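El taller de automatización de Tralmont enseña a doblar ropa con pinzas de mano

Redacción. 27 de octubre de 2021

El taller de automatización de la escuela técnica de Tralmont ha iniciado la segunda fase de Velar, un proyecto estudiantil dedicado a la manipulación de prendas textiles. Los alumnos registran demostraciones de doblado y extendido con pinzas de accionamiento manual, y emplean después esas grabaciones para entrenar el controlador de un brazo de sobremesa. La fase se prolongará hasta diciembre.

Participan 11 estudiantes de los dos últimos cursos, repartidos en equipos de captura, procesado y control. El proyecto cuenta con el apoyo de Astau, empresa de mecanizado del polígono vecino, que ha cedido horas de fresadora y material para los soportes. La escuela aporta los equipos informáticos y el aula.

La primera fase, desarrollada el curso pasado, se limitó a objetos rígidos: cajas, tapas y piezas de plástico de geometría conocida. El brazo repetía trayectorias fijas y los errores de posición se corregían a mano. Ese método no se puede trasladar a la ropa. Una prenda cambia de forma en cuanto se toca, oculta parte de su propia superficie y rara vez ofrece dos veces el mismo punto de agarre, por lo que el grupo optó por aprender de demostraciones humanas.

Para la captura, cada operador trabaja con una pinza en cada mano. La orden de apertura y cierre se da con los dedos y el movimiento de la muñeca se reconstruye más tarde a partir del vídeo. La imagen gran angular introduce una deformación considerable en los bordes, que se compensa mediante un modelo de calibración calculado para cada unidad. Las pinzas llevan una etiqueta con número y código QR que permite asociar los archivos a su calibración.

Las sesiones se realizan tanto en el aula como en casas. El grupo descartó trabajar únicamente sobre la mesa del taller, donde el fondo es uniforme y la luz no varía: un modelo entrenado en esas condiciones perdía el borde de la prenda al cambiar de superficie. Las indicaciones para las sesiones domésticas son breves. Se usa ropa corriente, sobre la cama o la superficie donde se doblaría de forma habitual, y no se modifica la iluminación.

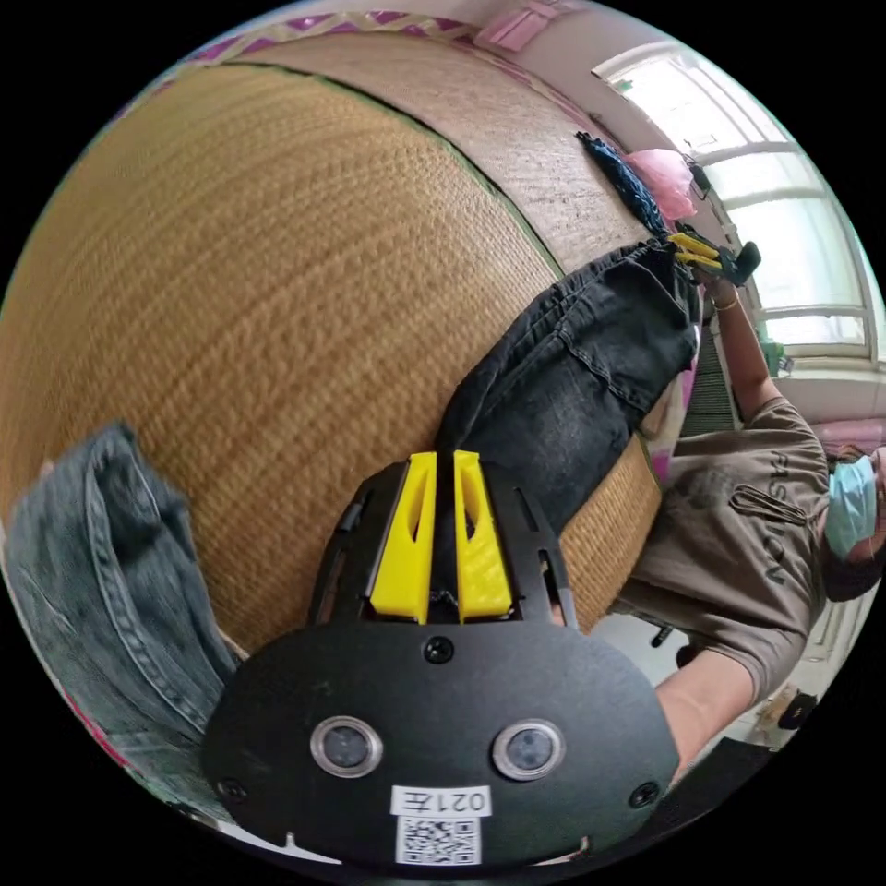

Sesión de captura con pantalones vaqueros sobre una estera de paja. La pinza del fondo sujeta la prenda por la cintura.

El pantalón vaquero es una de las cuatro clases de prenda incluidas en el plan de trabajo, junto con la camiseta, la toalla y la funda de almohada. Es también la que presenta más dificultades. El tejido es grueso, la costura lateral opone resistencia al pliegue y la cintura tiene varias capas, de modo que la apertura necesaria para sujetarla es mayor que en las otras prendas. Si los dedos entran con poca profundidad, la tela resbala en el momento de levantarla.

La secuencia de referencia para esta clase consta de cuatro operaciones: extender la prenda, superponer las perneras, plegar por la rodilla y plegar de nuevo hacia la cintura. El operador puede corregir durante la demostración, y las correcciones se conservan en el archivo. Según la documentación del proyecto, los ejemplos de recuperación resultan útiles en el entrenamiento, pues muestran qué hacer cuando un borde queda girado o una pernera se desplaza. Se eliminan, en cambio, las tomas en las que la mano libre toca la tela y aquellas en las que una de las pinzas deja de registrar.

El equipo de procesado ha validado hasta ahora 57 demostraciones, la mayoría de toallas y camisetas. Una demostración válida de pantalón dura alrededor de 40 segundos. Los archivos pasan primero por una comprobación de sincronía entre las dos pinzas y a continuación por la reconstrucción de la trayectoria. Cuando esta última presenta saltos, la toma se devuelve al equipo de captura con una nota sobre el tramo afectado.

Las superficies con textura regular han dado resultados desiguales. Los tejidos trenzados y las esteras ofrecen muchos puntos de referencia para estimar el movimiento, pero la repetición del dibujo provoca en ocasiones asociaciones erróneas entre fotogramas. Las colchas lisas plantean el problema contrario. El grupo ha ajustado el filtro de correspondencias para el primer caso y estudia rebajar la velocidad máxima de la mano para el segundo. El contraluz de las ventanas sigue pendiente de solución; por el momento se fija la exposición al comienzo de cada toma.

En la parte mecánica, la modificación principal afecta a los dedos. La versión inicial, maciza, se deformaba poco y marcaba la tela fina. La actual incorpora una ranura alargada que permite cierta flexión bajo carga. El mismo diseño se montará en el brazo de sobremesa, condición que el grupo considera necesaria para que la fuerza y la geometría de contacto sean comparables entre la demostración y la ejecución. Queda por resolver el desgaste en la punta, apreciable tras varias sesiones con tejido vaquero.

El controlador se ha probado hasta la fecha solo con toallas. El brazo completa el primer pliegue con regularidad cuando la toalla parte extendida, y falla con frecuencia en el segundo, al tomar una sola capa en lugar de dos. Las pruebas con pantalones no comenzarán hasta que el conjunto de datos de esa clase alcance el volumen previsto. El alcance del brazo obliga además a usar tallas infantiles o a colocar la prenda en diagonal.

Los resultados se presentarán en diciembre en el encuentro interescolar de robótica Abou Zeid, en la categoría de manipulación. El reglamento de esta edición exige ejecutar la tarea sobre una superficie que los equipos no conocen de antemano y concede 2 intentos por prenda. Puntúan la alineación de los bordes, el tiempo total y la ausencia de intervención humana. Una intervención no descalifica, aunque anula los puntos de la operación en curso.

El taller abrirá una sesión de prueba al resto del alumnado antes del encuentro. Los interesados en participar como operadores deberán inscribirse en la secretaría de la escuela y completar una práctica previa de manejo de las pinzas. El material de captura no puede retirarse del centro sin autorización del departamento, y las grabaciones domésticas requieren el consentimiento firmado de las personas que aparezcan en ellas.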